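Thermostat Rules Change for Holtora Tenants in July

Tenants at Holtora will be able to set the temperature in their own units again from July, building manager Shagufta Ansari told residents at a meeting on Wednesday evening. The change ends a trial in which the set point was controlled from the management office between 9 a.m. and 6 p.m.

The building has 236 units, a mix of apartments and small workrooms. Each one has a wall thermostat with a lit screen, and most have it next to the main light switches, close to the door. During the trial the panels stayed lit and went on showing a number, but pressing them in office hours did nothing. Many tenants took that for a fault. Ansari said her office logged 366 calls on the subject.

"People were standing at the wall pressing a button and thinking the unit was broken," she said. "We should have put a notice up on the first day."

The trial was run by Trurura, the firm that looks after the cooling plant. Its site engineer, Haris Durrani, said central control did cut the load on the chillers in the afternoon, but less than the firm had hoped. Rooms on the west side warmed up faster than the rest, and some tenants brought in their own fans.
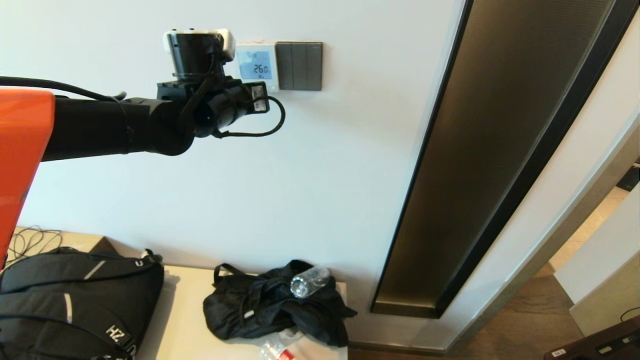
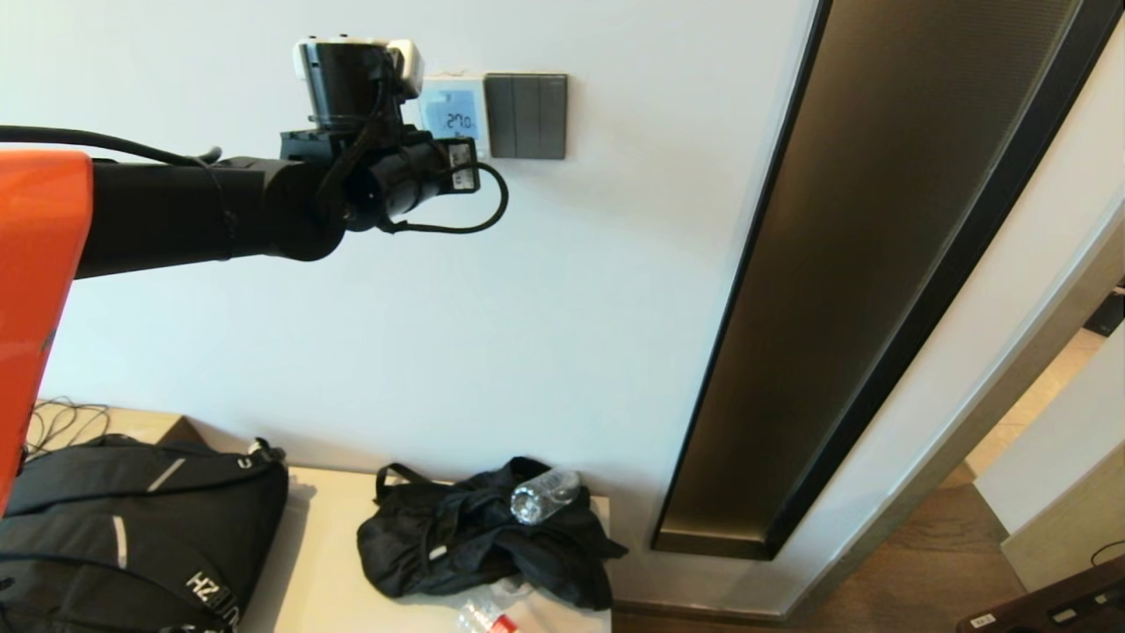
The thermostat beside the three-rocker light switch, at 26.0 in the first picture and 27.0 in the second.

Will tenants have to pay for a new thermostat?

The existing panels are staying, so there is nothing to buy. Trurura will change the settings from the plant room, and no one needs to be home for it. A tenant who wants a different model can ask the office for a quote, and will pay for both the panel and the fitting.

Under the new rules the lowest setting will be 22 degrees Celsius and the highest 28. Units will return to 25 degrees at midnight unless the tenant has turned on the night setting, which is held under the menu button. Printed instructions will go into mailboxes before the change.

Sidra Jadoon, who rents a workroom on the fourth floor, said she was glad to have the controls back but wanted the midnight reset dropped. "If I set it, I want it to stay set," she said. Another tenant, Tùng Đồng, asked whether the number on the screen was the room temperature or the temperature requested. Durrani said it could be either, depending on how the panel had been left, and that the instructions would cover it – including how to switch from one to the other.

Light switches and hallway lighting are not affected. Hallway cooling will stay under central control.

A charge of 2000 rupees for calling out a technician after hours remains in place, but Ansari said it would be refunded to anyone billed during the trial for a panel that turned out to be locked. Claims go to Irfan Kazmi in the ground floor office, with the unit number and the date of the visit. The office closes at 5 p.m.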